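The Folding Table Got Two New Arms. What About Ours?
Opinion, by Tharun Annamalai

Fold room at Flellero, the Mivville plant. Tees, mostly. Loud prints, short sleeves.
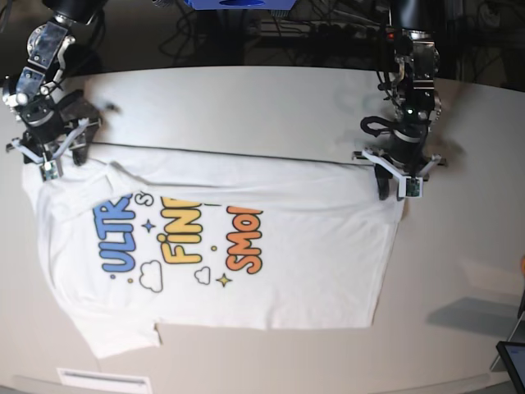
What the shift looks like now

Three years I folded there. 300 shirts was a decent shift, 340 if the hems came in straight and your wrists held up. Now two of us stand beside the arms and fix what they bunch. A sleeve tucks under, you pull it out. Corner slips, you put it back. Easier on the shoulders, no argument from me.

But the talk is gone. Used to be six people around a table, gossip, someone's radio. Now you watch. Watching is tiring in a way the time sheet doesnt show, and it pays the same as before. Less, if you count the lost piece bonus, which I do.

Umut Kılıçarslan ran the line before the arms and runs it still. He says the work got better. For him, maybe. He was sent on the Dravix course in December, two weeks, paid. The rest of us got a laminated sheet.

So here is my ask. Not "take them out." Nearly 43 folders work in that building and most of them could learn to set a grip or clear a fault. Train them all, on the clock. Pay teh watching as skilled work. And put the bonus back, the shirts still go out the door, somebody is making money on each one.

Management says they'll review it after the summer orders. I'd like that in writing.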